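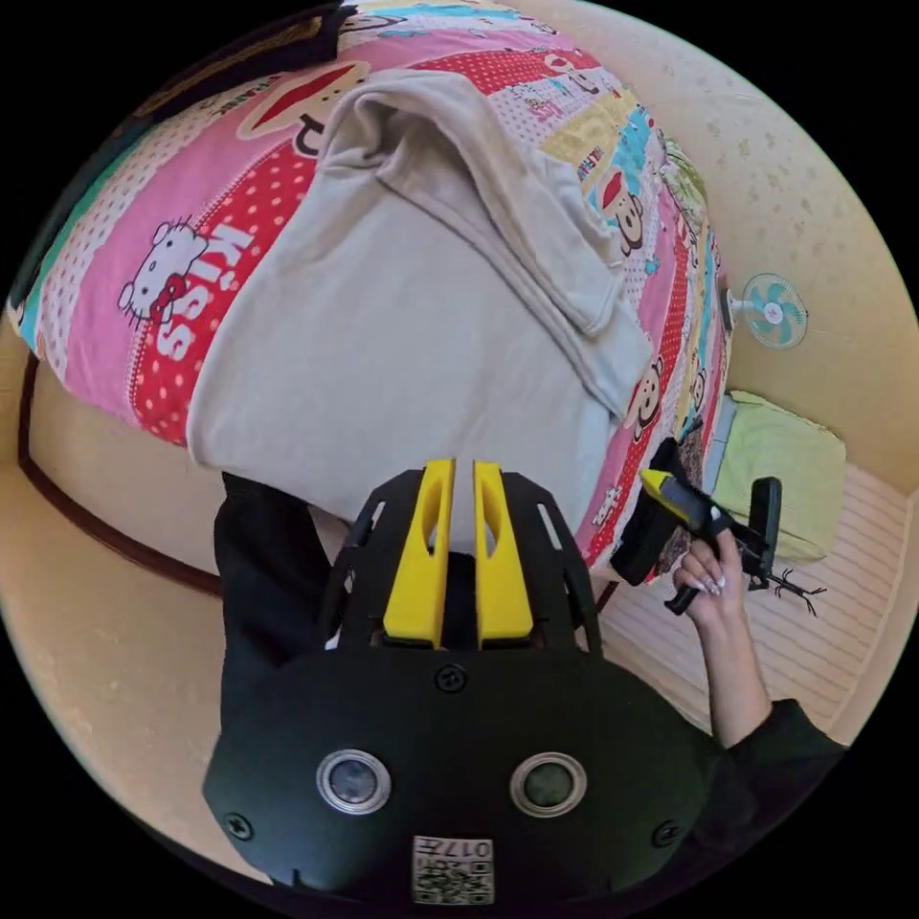

Kamil Ševčík: I wouldn't wash a patchwork print quilt hot, whatever the detergent box promises. Mine had red patches too and they bled into the pale ones. Cold, inside out, low spin.

fluffandfold
cold is fine. Vinegar sets the color, half a cup

Keeping a cartoon quilt bright
Asked in October, viewed 496 times

The quilt has monkey faces all over and a Hello Kitty. Tusta says its color sheets stop fading. I doubt it. And can towels stay folded on top, or do they flatten the batting?
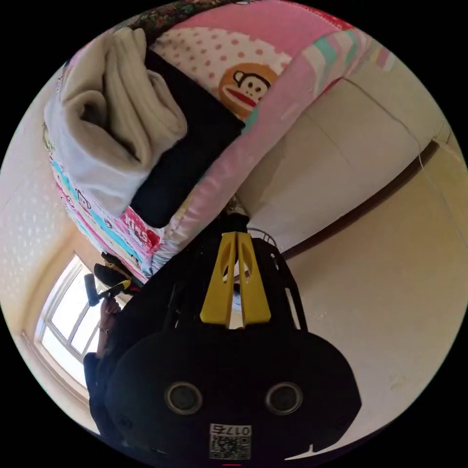 Ignacio Escobar
Vinegar won't set modern dye, that's an old story. Skip the sheets as well — I used 2 boxes and saw no difference. A folded towel won't hurt anything if it's dry.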